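Why my planner kept hugging the wall

Posted 24 Mar 2025 in planning, sim

I have spent most of March inside one attic bedroom, and I am having a great time in there.

Some background if you landed here from a search. Rundthorpe is my hobby stack for mobile manipulation: a wheeled base, two arms, a wrist camera on each, and a pile of Python and C++ that tries to get the whole lot across a room without touching anything it wasn't asked to touch. Arnlow is the planner that sits in the middle of it. Kallio is the little library that turns camera depth into something Arnlow can reason about. Everything runs in simulation for now, which suits me fine, because in simulation I can break a tripod as often as I like and the tripod doesn't mind.

The bug I want to write up had been bothering me since before the winter. Give Arnlow a goal on the far side of a room and it would find a path, and the path would be legal, and it would be awful. It would creep along the nearest wall like somebody looking for a light switch in the dark. Loads of open floor, and it wanted none of it. In a plain box room I could live with that. In a room with a slanted ceiling it was hopeless, because the wall it was so fond of leans in right where the elbows want to be.

So I made the attic my test room and stopped letting myself run the easy maps.

First I blamed the cost function. That's always where I start, and I'd like that time back. Arnlow charges for distance, for turning, and for being close to things, and I fiddled with the closeness term for several evenings. Turn it up and the robot refused to go through doorways. Turn it down and it went back to the wall, only faster. I plotted the weights against path length and got a really pretty curve that told me nothing at all.

Then I did what I should have done on the first evening and drew the thing the planner believed in, right on top of the room. (If you take one idea from this post, take that. Build the viewer early! Mine is maybe a day's work and it has paid for itself over and over.) What came up was a room with a huge solid lump in it. Arnlow thought the open floor was full. The wall was simply the nearest spot where the lump ran out.

The lump was the tripod.

Tripods are horrible for a mapper, and I say that with affection. They are mostly air. You get a few thin sticks at odd angles, a bit of bracing between them, and a dense head up where the arms like to travel. Kallio was taking the depth points from the legs, grouping them into one object (correct!) and then wrapping that object in a convex hull (oh no). A convex hull around three spread legs is a fat cone. Worse, I then padded the hull by the safety margin, and then the planner padded it again by its own margin, as I had written those two pieces months apart and never introduced them to each other.
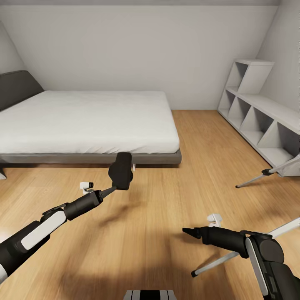
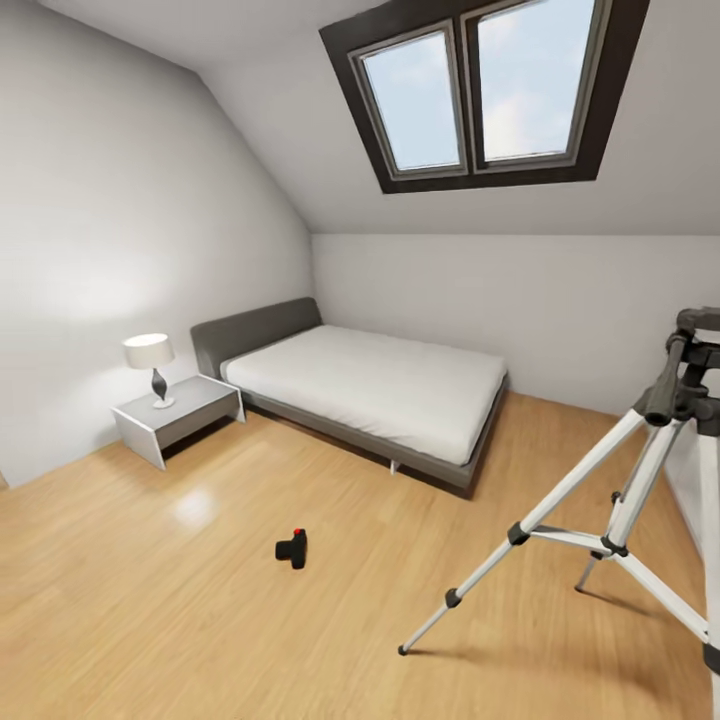
Bedroom with the slanted walls, mid-project.

The fix came in three parts, and the order matters a little.

Part one was deleting the double padding. Kallio now reports surfaces exactly where it thinks they are and says how sure it is. Arnlow owns the margin. I can't tell you how good it felt to remove that code. It also means the margin can change depending on what the robot is doing, so it can be generous when the base is rolling and tight when an arm is reaching slowly for something. I'd wanted that for ages and it had been blocked by my own defaults.

Part two was throwing out the hull. Each object is now broken into capsules, which are just cylinders with round ends, and each capsule is fitted to a run of points that line up. Thin straight things come out as thin straight things. I capped it at 16 capsules per object to keep the collision checks quick, and anything that needs more gets merged starting with the smallest pieces. Capsule against capsule is about the cheapest distance check there is, and the robot's own links were already capsules, so half the math was sitting there waiting for me.

Fitting them was fiddlier than I expected. Thin rods get very few depth points, and the ones they do get are smeared at the edges, where a pixel is half rod and half background. My first version happily fitted a capsule to the smear and gave me ghost legs pointing off toward the wall behind. What helped was asking for agreement from both wrist cameras before a capsule counts as solid. If only one camera has seen it, it stays in the map as "probably something", and Arnlow pays a fee to go near it but isn't banned. When an arm moves and the second camera gets a look, the capsule either firms up or goes away.

Part three was the slanted ceiling, and this one is a bit embarrassing. My arm planner checked walls as flat vertical sheets with no top. That was a shortcut from the very first week of the project, when the only room I had was a box. Now every big flat surface is a proper half-space with whatever tilt it was measured at, and the elbows respect it. The first run after that change, the left arm tucked itself in as the base came alongside the slope, completely unprompted, and I made a noise that woke the dog.

For testing I wrote a batch runner. It scatters the start pose, the goal and the tripod, throws out the setups where the goal is flat out unreachable, and runs the rest overnight on my desktop. I did 2,000 starts with the old code and the same set with the new code. The old planner found a path that used the open floor in so few of them that I'm choosing not to print it. The new one still failed outright 74 times, and I have been working through those by hand, with tea.

Most of the failures so far are the same story. The base stops in a good place, the arm has a fine path, and then the final approach is too low and the forearm would have to pass under a brace to get there. There is usually a better place to park. Arnlow doesn't know that, because the base planner picks its spot first and the arm planner has to make do. Solving the two together is the proper answer and it is slow. My middle road for now is to let the base planner suggest 2 parking spots and have the arm planner score both before anything moves. It's crude and I like it a lot.

Small objects on the floor are the next headache. The mapper has a minimum size so that it doesn't turn sensor noise into furniture, and a small enough thing left out on the planks falls under it. To the base, that's free floor. To the arms, it may be the very thing I sent them to fetch! I think the right move is two maps with two thresholds that share the same points, but I've thought that about other problems and ended up with two maps that disagreed, so I'm going slowly.

If you want to try any of this, the capsule fitting is in its own module and doesn't need the rest of Rundthorpe. Give it a point cloud and a cap and it gives you back a list. The config names changed, so if you were pinned to the old hull settings you will get a loud error on load. I did that on purpose. The quiet version cost me a whole winter.

A few loose bits from the notes file:

The viewer now draws unsure capsules as outlines and sure ones as solids, and you can step back through time with the arrow keys.

Replanning while moving works, but the base gives a little shimmy each time the new path comes in. I suspect I'm starting the new plan from where the robot was instead of where it will be by the time the plan is ready.

Altwood, the next test room, has stairs. The base can't climb stairs, so the job there is to make very sure that it knows that. I have a half-written drop detector and a strong feeling that glossy floors are going to fool it, so the next post will probably be about reflections.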